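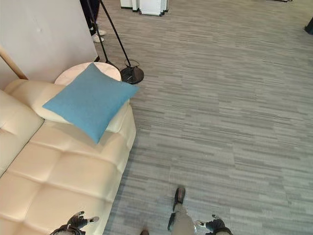 Figure 12.1 A cream-colored tufted sofa with a light-blue throw pillow.

Chapter 12
Paying Over Time

Sooner or later most of us want something that costs more than we have in the bank, and it's often something as ordinary as a place to sit down at the end of the day! Suppose a furniture store in the town of Fliltlow offers you a sofa for 20 monthly payments of $103. That sounds gentle enough, doesn't it? But multiply it out (go ahead, we'll wait) and you'll find you have promised the store $2,060. In this chapter we'll take our time with promises like that one, starting with simple interest and working up to the store credit plans you first met in the Dandau problems.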